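Plorkby 料箱拣选套件（固定相机版）产品说明

适用于深料箱内混放物品的无序抓取，供货范围含夹爪、相机支架、控制盒与拣选软件 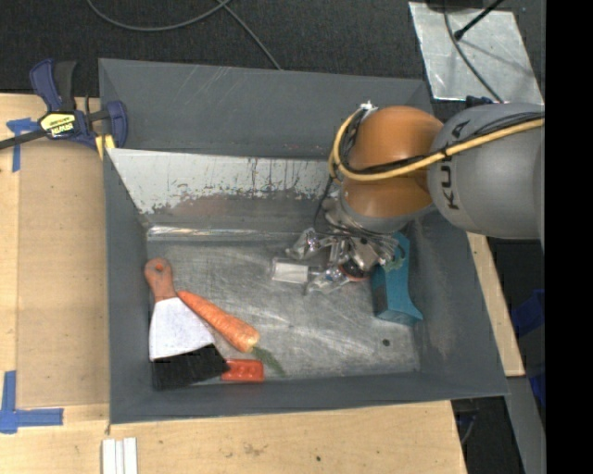 深灰色料箱内的混放物品拣选，机械臂末端为连杆式金属夹爪，箱内有带橙红色手柄的刮铲类工具和一根胡萝卜。

产品概述

Plorkby 料箱拣选套件用于已有六轴机械臂的用户。套件本身不含机械臂，安装后可以从固定位置的料箱中取出形状、材质各不相同的单件物品，放到输送线、周转筐或称重台上。物品无需事先摆正，也不需要分格。

套件由 Bivska 设计并组装，中国区的销售、备件和现场调试由 Irkura 负责。目前供货的是第二代硬件，第一代用户可以单独购买新的指垫和控制盒，法兰接口没有改变，原有的转接板可以继续使用。

这一版与第一代相比主要改了三处：指垫改为可快速更换的浅色软垫；控制盒与视觉主机合并为一台；料箱边界由人工示教改为软件标定。第一代用户反映最多的是换垫太慢，旧结构要拆四颗沉头螺钉，新结构为一颗侧向锁紧螺钉。

适用场合

套件最初是为混合品类的订单拣选开发的，同一料箱内可能既有硬质工具，也有蔬菜一类表面不规则的物品。目前的用户主要分布在五金配件分拣、食材预处理、退货整理和高校实验室。

适合抓取的物品：单件重量不超过夹爪额定负载，至少有一对可供两指夹持的侧面，表面没有大量油污。细长物品可以从中段夹取，扁平物品需要有一侧翘起或靠在箱壁上。

不适合抓取的物品：完全贴平箱底的薄片、充满液体的软袋、互相缠绕的线材，以及裸露刀刃的刀具。玻璃瓶可以抓，但需要在软件里单独设定夹持力上限，并由用户自行评估破损后的清理方式。

叶菜和带茎叶的根茎类可以抓取，建议在物品设置中把夹持点限定在根部一侧。夹茎叶容易滑脱，软件默认会降低这类夹持点的评分，用户也可以把它完全关闭。

供货清单

连杆式夹爪一只，含法兰转接板和定位销。
指垫三对，其中一对已装在夹爪上。
固定式相机一台，含立柱、横臂和锁紧件。
控制盒一台，内置视觉主机，含电源线。
夹爪电缆一根，相机电缆一根，网线两根。
扎线带、尼龙护套和电缆固定座一包。
标定板一块。
拣选软件授权一份，绑定控制盒，不限使用年限。
纸质安装手册一本，中文。

料箱、机械臂、工作台和安全围栏不在供货范围内。可以提供斜壁料箱的加工图纸，用户可在当地加工。

主要参数

驱动方式：电动
夹爪总重：2,820 克，含转接板，不含电缆
相机像素：横向 2,228 像素
最大开口：91 毫米
额定负载：两千克，垂直夹持
可存储的物品方案：11 组
通信接口：以太网，另有两路数字输入和两路数字输出
供电：控制盒接单相交流电，夹爪由控制盒供电
使用环境：室内，无凝露，无腐蚀性气体

负载数值按垂直提升给出。水平夹持细长物品时，由于重心偏离夹持点，可用负载会下降，手册附录中有换算表。

料箱要求

料箱应当固定在工作台上，运行中不能移位。用两只以上的快速夹具压住箱沿即可，夹具手柄要朝外，避开机械臂的下探路径。长期使用的工位建议改为螺栓固定。

箱壁以斜壁为好，物品会向箱底集中，夹爪进入角落时也有余量。直壁料箱也能用，但贴壁的一圈物品抓取率会明显低一些，必要时可在箱底加装斜垫块。

箱底材质不限。裸金属箱底在使用一段时间后会有划痕和反光，软件在标定时会采集一次空箱背景，用来区分反光和物品。更换料箱、补漆或调整照明之后，需要重新采集。我们不推荐镜面抛光的箱底。

料箱在台面上的位置可以用胶带标出角线，方便清洗后放回原位。放回后仍要在软件里运行一次位置校验，时间不到一分钟。

夹爪结构

夹爪采用连杆传动，两指平行闭合。金属支架和连杆外露，便于检查和清洁，不需要拆罩壳。加工潮湿或带泥的物品时，可以在连杆外面包一层透明薄膜，注意不要包住指垫和转动关节处的间隙，薄膜边缘要用胶带收好。

指垫为易损件。出现缺角、硬化或表面发亮时应当更换，更换后不需要重新标定，但要在软件里把指垫使用计数清零。指垫有标准和加长两种，加长型用于窄口容器和较深的缝隙，开口行程相应减小。

电缆布置

电缆问题占到售后来电的很大一部分，安装时请多花些时间。夹爪电缆应沿机械臂外侧走线，在末端关节处留出一个完整的弯弧，弯弧大小以末端正反转到极限时不绷紧为准。每隔一段用固定座压住，关节正上方不设固定点。

细电缆与机械臂自带的粗电缆可以捆在一起，但不要捆死，扎线带剪口朝外。走线完成后，先以低速让各轴走完全部行程，再装回物品试抓。

相机与照明

相机装在料箱旁侧或上方的固定立柱上，不随机械臂运动。安装高度由料箱尺寸决定，要求四面箱沿都在视野内。机械臂进入料箱时会遮挡一部分视野，软件在机械臂退出后才拍摄下一次定位图，抓取过程中的图像只用于记录。

照明以漫射光为宜。窗边工位要考虑早晚光线变化，可以加装遮光帘。立柱和工作台要刚性连接，不要把立柱放在单独的地脚上。

软件

软件运行在控制盒中，用浏览器打开，同一网段内的电脑和平板都能访问。界面为中文和英文。

主界面显示当前料箱图像、候选夹持点和最近一次抓取的状态。操作员可以暂停、跳过某一件，或者在图像上手动点选夹持点。手动点选的结果会存入记录，供以后调整评分。

抓取失败的处理方式有三种：原地重试、换一个夹持点、跳过并报警。默认先换夹持点，连续三次不成功后报警停机。这个次数可以修改。

软件不依赖外网。升级包以文件形式提供，通过浏览器上传。升级之前请导出物品方案，升级后再导入。

机械臂兼容性

套件通过以太网与机械臂控制柜通信，需要控制柜支持外部位姿指令。常见品牌的中型六轴机械臂大多可以接入，具体型号、控制柜版本和选件情况请在询价时写明，由工程师确认后再下单。法兰孔位不一致时，可以定制转接板。

接入后夹爪的开合由控制盒控制，机械臂程序中只需要调用三个子程序：初始化、请求位姿、放置完成。示例程序随软件提供。

安装与调试

现场调试标准为两个工作日。第一天完成机械安装、走线和通信，第二天标定并建立第一组物品方案。用户需要提前准备好固定完毕的料箱、稳定的供电，以及一批真实的待抓物品。只有样品照片时无法设定夹持力。

调试时机械臂处于低速模式，围栏门联锁必须有效。联锁未接好的现场，工程师不会上电。

用户意见

Katiyar 的产线工程师 Vivek Bhatia 使用这套设备分拣手工具和塑料件。他的评价是换垫方便，物品方案的数量对他们来说偏少，换季时要删掉旧的才能建新的。第三代控制盒会增加存储，现有用户可以折价更换。

Babita Bajpai 负责一条食材预处理线，她要求把夹持力显示从百分比改为牛顿。这一项已经在五月的升级包里加入，两种单位可以切换。

Ramesh Chaudhary 提到直壁料箱的角落里总会剩下一两件。我们的建议是加斜垫块，或者在放空前由人工拨到中间，软件目前没有自动拨动功能。

保养

每班：擦净指垫，检查连杆间有无碎屑，看一下电缆弯弧是否下垂。
每周：检查法兰螺钉和相机横臂的锁紧情况，擦拭相机镜头。
每月：运行一次标定校验，连杆转轴加注少量食品级润滑脂，导出运行日志。
拆下夹爪保养后，装回时要对准定位销，再按手册给出的扭矩拧紧。

质保与备件

夹爪和控制盒质保一年，相机质保两年，指垫、薄膜和扎线带不在质保范围内。碰撞造成的连杆变形可以返厂更换，更换后附检验单。

常用备件有标准指垫、加长指垫、夹爪电缆和连杆组件，均可单独订购。订购电缆时请注明长度，改长度后要重新检查弯弧。

询价与联系

询价请提供以下信息：机械臂型号、控制柜版本、料箱内部尺寸、待抓物品清单及最大单件重量、放置位置和期望节拍。有现场照片的请一并附上。

销售：Dinesh Mathur
技术支持：Ankit Thakur，上午九点至下午六点接听

首次采购的用户可以把物品寄到我们的测试间试抓，试抓记录随报价单一起返回，物品寄回运费由用户承担。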